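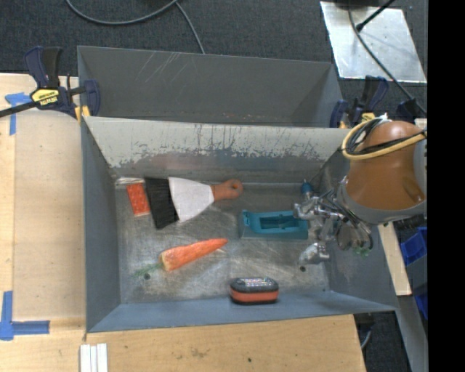 Gray metal bin, scratches and all

Filed under: Golf, Amateur Game

Still smiling about the Dillton Amateur, friends! I walked all 36 holes at Rerkdale (my poor feet) and would go again tomorrow.

The winner shot 68 in the wind, with a bogey at the last that had the whole green groaning along.

Naseri Cup sign-ups open in February, and I'd love to see more of you there, even if you've never broken 100!

We use cookies to improve your visit. Accept | Manage settings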